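The pink plate, and a start on the kitchen
June, gone nine in the evening

Tea's done, feet are up, and I said I'd write this down while I still remember which box I put what in.

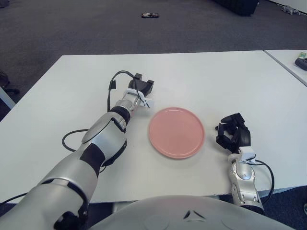

So what do you do with one plate when the rest of the set has gone? You keep it if you'd use it tomorrow, and you let it go if you'd only be keeping it to feel bad about the others.

I worked that out over a cup of tea this afternoon and I'm sticking to it. The pink plate stays. It's round, it's plain, it has that shallow little rim that stops the crumbs going over the side, and I've had toast off it more mornings than I could tell you. It's one of the Clevik ones, from the set I bought when I first moved in here, and it has outlived all its relations. Two went in the sink on the same evening (I was on the phone, my own fault), one went to a barbecue and never came home, and the rest just sort of dwindled, the way plates do.

I got going on the cupboards this morning, later than I meant to. The plan was to start at seven. I started at twenty to ten, after a long sit with the radio and a proper look at the weather, which was doing nothing much. I did the tall cupboard first as it was the one I was dreading. It's where everything goes that hasn't got a place, so it was all flask lids and birthday candles and a fish kettle I have used once. There were four jars of paprika in there! Four! I don't even make anything with paprika in it apart from the chickpea thing. I've tipped them all together into the biggest jar and thrown out the one that had gone brown, and now I suppose I'm making the chickpea thing every week until Christmas.

The cookbook shelf took ages, mostly through reading. There's a baking book from 1980 that came with the house, near enough – it was on top of the wardrobe when I got the keys – and somebody has been all through it in pencil, changing the oven times. "Too long" next to the sponge. "MUCH too long" next to the rock cakes. I tried the rock cakes years ago by the book and could have tiled a roof with them, so I ought to have listened to the pencil. That one's staying, obviously. The slow cooker book can go, as the slow cooker went two winters ago and I haven't missed it.

Then crockery. I'd been putting it off as it's the boring bit, and it's heavy, and my back lets me know about it afterwards. I wiped each thing as I went, put the chipped ones on the floor by the door and the good ones on the side, and by lunchtime I had a fairly clear idea that I own far too many mugs and hardly anything to eat dinner off. The bowls are all right. I've got the deep white ones from Ruvholm, three of them, which do for soup and cereal and pasta and, at a pinch, mixing a small cake. I'd buy those again tomorrow. The big serving dish is from Padilla and weighs as much as a paving slab and I only bring it down for company, but it does look lovely with a chicken on it, so up it went again on the top shelf.

Lunch was a cheese sandwich on the pink plate, naturally. I sat on the back step with it and didn't do anything else for half an hour.

Now, plates. I've been looking at a set on the Clovata website for weeks, going back and forth between the grey and the green, and each time I get as far as the basket I think, no, wait. The grey would go with everything. The green would be nicer to look at. Neither would go with pink particularly, but I've decided I don't mind that. I used to think everything on the table had to match, my mother was very firm on it, with the good set and the everyday set and heaven help you if you muddled them. I like it more of a jumble these days. I'd sooner have one plate I'm fond of and a stack of sensible ones than a full set I never notice.

The other thing about pink, and I did think about this while drying up, is that food looks good on it. Scrambled egg looks good on it. A green salad looks very good on it. Beetroot doesn't, beetroot looks like an accident. And toast with marmalade is the best of the lot, I can't explain why, it just looks like a better breakfast than the same toast on white.

After lunch I relined the drawers. I had a roll of that non-slip stuff that I bought with great intentions and then hid from myself, and there was enough for three drawers and not the fourth, so the fourth has got the end of some wallpaper in it. Nobody opens that one but me, it's string and batteries. The cutlery got a good wash while it was all out. I found the little jam spoon, too! It had gone down behind the drawer, and I only got it out by taking the whole drawer off its runners and lying on the floor with a torch. I'd bought a replacement for it and never liked it as much, so the replacement has gone in the box for the charity shop.

That box is by the front door and it's fuller than I expected. Mugs mostly, the slow cooker book, the fish kettle (I went back for it at four o'clock, I'd changed my mind), two vases, a cake tin with a wonky base which I've labelled as wonky, so no one's caught out. I'll take it down in the morning before the car park gets busy. If I leave it in the hall I'll start taking things out again, I know what I'm like.

Still to do: under the sink, which I'm not even opening until I've had some sleep. The top of the fridge. The hook on the back of the pantry door wants a longer screw. And I need to measure the plate shelf before I order anything, as the Clovata dinner plates are on the wide side and it would be very like me to get them home and find the cupboard door won't shut.

Green, I think. I'll look again at breakfast.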